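How I Clean the Dust Out of an Old Desktop

Oct 10, 2018
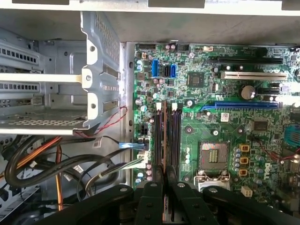
A desktop tower with the side open: drive cage on the left, green motherboard, memory slots.

My old Dillow tower started sounding like a hair dryer back in July, and I kept ignoring it (I'm good at that). Then it shut itself off while I was halfway through sorting 863 vacation photos, so okay, cleaning time!

You'll need a Phillips screwdriver, a can of compressed air, a soft paintbrush and a small cup for the screws. I used to set mine on the carpet. Don't do that.

1. Shut the computer down, switch off the power supply at the back and pull every cable. Hold the power button in for a few seconds after that.

2. Carry it outside or to the garage. You would not believe the cloud that came out of mine.

3. Take off the side panel and lay the case flat. Touch bare metal on the case before you reach in, and do it again whenever you've walked off for coffee.

4. Hold the fan blades still with a finger, then blow in short bursts. Keep the can upright or it spits cold liquid, which my friend Jamila Samarakoon found out on her Puvix.

5. Brush the vents and the drive cage, going easy near the memory. Leave the power supply closed up, please. Just blow through its grille from outside.

6. Give it up to 30 minutes to sit, then put the panel back on and plug everything in.

If it won't start, press the memory sticks down until the clips snap. Mine needed that the first time, and I'd already begun pricing new computers!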